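Petkov hall opens play corner with toy market table

The community hall in Petkov has a new play corner for young children, and the biggest attraction in its first weeks is a table full of toy fruit and vegetables. The corner opened in May, after the hall received 281 signatures from families who asked for a place where small children can play while their parents visit the library or the language courses upstairs.

The idea of the food table came from Eamon Gilmartin, who organizes the children's hours. He wanted to start with something that every child knows from home, also the children who do not speak much English yet.

"A child can show you a lemon or a banana before she can say the word," said Gilmartin. "Then the others say it for her, and the next time she says it too." 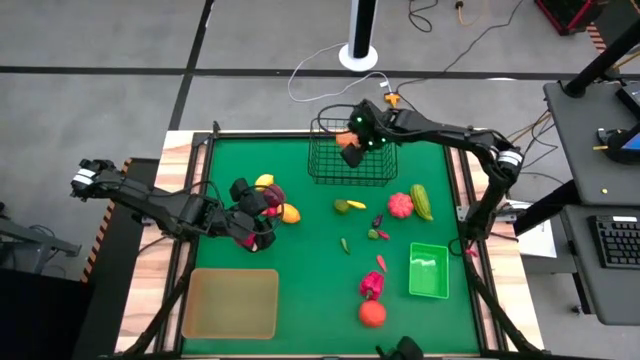
The toys are laid out on a green mat, with a black wire-mesh basket for shopping and two plastic trays for sorting. Besides the lemon and the banana there are a lime, a small eggplant, a red bell pepper, an orange tomato and several chili peppers. The children may sort the food by color, by fruit and vegetable, or by what they like to eat. According to Gilmartin, the last way causes the longest discussions, especially about the eggplant.

The furniture shop Isodeck gave a discount for the shelves, and the parents' group Dredano collected 165 dollars for the toys. The group now hopes to add picture cards with the names of the foods in the languages which are spoken in the neighborhood.

The corner is open every morning when the library is open, and it is free of charge. It is meant for children from 3 years, and an adult must stay in the building. Parents who want to help with the children's hours can leave their name at the desk on Idari Street, where they can also get the summer schedule.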